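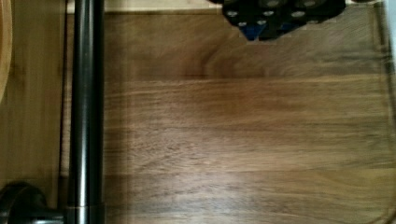 Drawer handle, wrist camera and the two sets of fingers
Jundton notebook, February, written up late afternoon with the kettle on

I promised Seung-woo Hong I would put this down properly before I forgot which set of fingers had done what, so please forgive the length. We've had the kitchen bench set up for the drawer task (bread box drawer, then the wooden toast and the toaster) and I wanted to compare the Dretetti fingers with the Bogale ones on the same arm, same controller, same handle. Last time we changed all three at once and I couldn't make head or tail of my own notes.

The Dretetti pair are the stiff ones with the flat pads. The Bogale pair are softer and give a little at the tips, which I was rather looking forward to, having spent a good part of the winter being told how lovely they are. Everything went through the Horkumia controller on its old settings. I did not touch the force limit, tempting as it was.

Getting to the handle

The approach is the part that eats the time. The bar is dark, round and very shiny, and from the wrist camera it picks up a long bright streak that the edge finder likes far too much. It takes the streak for one side of the bar and the real edge for the other, decides the whole thing is thinner than it is, and closes off-centre. With the Dretetti fingers that means one pad arrives first and shoves the drawer sideways in its runners. With the Bogale ones the first pad simply bends and waits for its friend, which is very forgiving, and I'm a bit worried it's hiding the fault from us.

I tried turning the exposure down on the wrist camera and that did help with the streak, but the wood grain on the board then went muddy and the finder lost the edge of the board, which we use to square up. So I put it back to halfway between and left it alone for the rest of the afternoon.
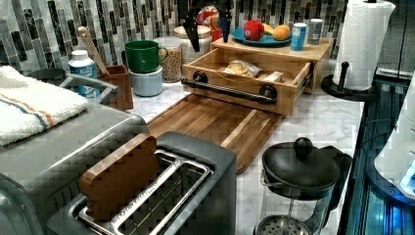
The overview camera has a much easier time of it, as both ends of the handle and the front of the drawer are in sight at once, and I did wonder more than once why we don't let it do the whole approach and only hand over to the wrist for the last little stretch. Seung-woo has wanted this for ages and I have always grumbled about the delay. I measured it again after lunch and it is up to 50 milliseconds, so perhaps I should stop grumbling. At the speed we creep up on that handle it hardly matters.

Counts, for the table at the back

84 pulls altogether, split evenly between the two sets of fingers. Seven misses with the Dretetti pair and two with the Bogale pair. By a miss I mean the fingers closed and the drawer did not come with them. I haven't counted crooked pulls as misses, though there were a fair few, and somebody may want to go back over the logs and argue with me about it.

The toast

I had meant to leave this for another day but there was an hour spare, so I had a go. The wooden slice is a nice flat thing to hold and both pairs picked it up happily. Putting it into the slot is where they part company. The stiff fingers keep it upright, and once it's lined up it goes in with no fuss. The soft ones let it tip as soon as it touches the metal, and then the arm, bless it, carries on pushing downwards at an angle. I stopped it by hand a few times. A slower last inch would help, and possibly a wider grip, lower down the slice.

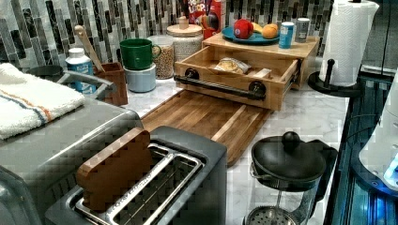
Sumeya Feyisa thinks I am being unfair to the soft fingers. Her view is that the tipping comes from where we hold the slice, near the curved top where there is least to grip, and that the stiff pair would tip it too if the surface of the pads weren't so grabby. She would like the same test with the grip point moved down and a strip of the Dretetti pad stuck over the Bogale tips. I think that's a fair point and I have written it on the board for next time.

Back to the bar

Before packing up I went round again to the drawer fitting with the wrist camera, mostly to see how the view changes as the gripper comes in over one end. The rings on the metal show up well from close to, and the finder could use them as landmarks – they don't slide about with the light the way the streak does. I'd like to try that before we fiddle with exposure any more.
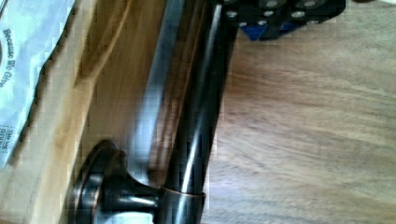 Wrist camera, close in: the bright streak along the bar, and the copper-coloured ring near its lower end.

To do: save the halfway exposure as its own profile on the Horkumia, wipe the pads, ask Seung-woo for his handover script, and move the grip point down on the slice for Sumeya's test. The Bogale fingers are back in their box on the shelf by the door.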